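# Two arms, one phone

Visitación Carrasco's robotics club has 4 months until the Maldonado finals, and its members are already happily hooked. Their task sounds simple: get a pair of arms to handle a phone and its tray. It's brilliantly hard! A screen wants a light touch, and metal arms don't come with one. 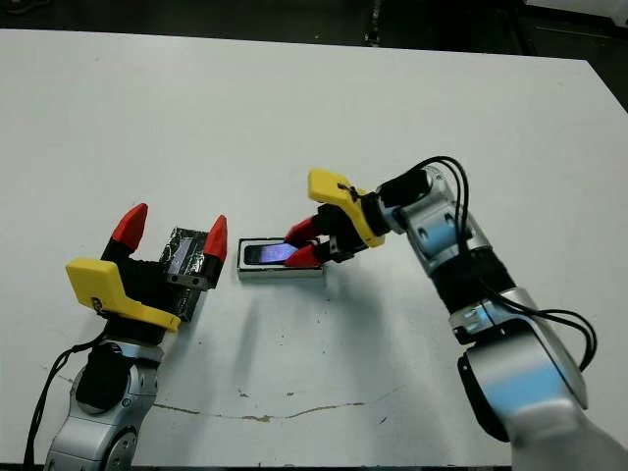
Leonora Cruzado writes the code, which has reached 2,286 lines – most of them, she says cheerfully, about fingertips. The team calls its entry Zirnamon and wants 100 clean runs before it travels.

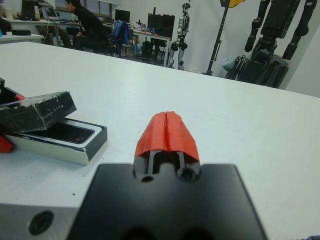

*Taped fingertips beside the open box, with the lab behind.*

Practice starts again at 2 pm, and they can't wait.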